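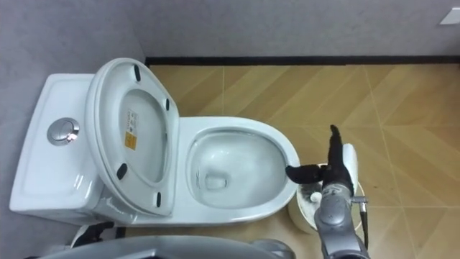
The minister wanted advice, and she wanted it by Saturday

When the river town of Irkden flooded its lower streets for the third winter running, the regional government did what governments now do. It appointed a scientist. Geert Boersma, a hydrologist with a good reputation and a dry manner, was given a title, a desk two floors below the minister and a promise that his door would never be closed to her.

I've read a fair number of these promises. They tend to be written by the people on the upper floor.

Boersma's first paper ran to 80 pages and recommended moving 405 households off the flood plain. The version that went to cabinet was seven pages long and recommended "further consideration of adaptive options." He says he recognised the cover. The minister's office says the shorter paper reflected the breadth of advice received, and declined to say who else had given any.

The usual defence of the in-house adviser is access. You can't influence a decision, the argument goes, if you aren't in the building when it's made. Ineke Postma spent most of her career making that argument to younger colleagues and has lately gone cool on it. "I was in the room for years," she told me. "I was asked what I thought after the press release was drafted. You learn to be grateful for a changed adjective."

She isn't bitter about it. She thinks the work mattered at the margins, on things like vaccine storage and the labelling of farm chemicals, where no minister had a strong view. It was on the big questions, with an election behind them, that her phone went quiet.

The fashionable remedy is distance. Iteneo, a policy institute set up with philanthropic money, publishes its advice on the same morning it hands it over, so that any gap between what was said and what was done is there for everyone to see. Its director, Abimbola Sani, is persuasive company. She argues that publication changes the behaviour of officials before they've read a line.

Maybe so. I asked for a decision that had gone differently as a result and was sent a report on stakeholder engagement. Of the 50 recommendations Iteneo lists as "taken up", a good many turn out on inspection to have been government policy already. Sani doesn't dispute this. Confirming a sound policy is also a service, she says, and I suppose it is, though it's an expensive one.

Then there's the question of who pays. Part of the Irkden modelling was done by De Graaf, an engineering consultancy that also builds levees. Its model found that levees would do nicely. Nele Baert, who reviewed the work for the regional audit office, found no errors in the arithmetic. Her complaint was with the brief, which had asked how high the walls should be and left out whether to have them.

That strikes me as the part worth worrying about. We spend a great deal of effort on the independence of the answer and very little on the independence of the question. Boersma was free to say whatever he liked about levee heights.

He left in July and teaches now. His replacement hasn't been named, although the position description has been rewritten and now asks for "strong alignment with government priorities" – a phrase I was assured is standard.

The levee contract is out to tender.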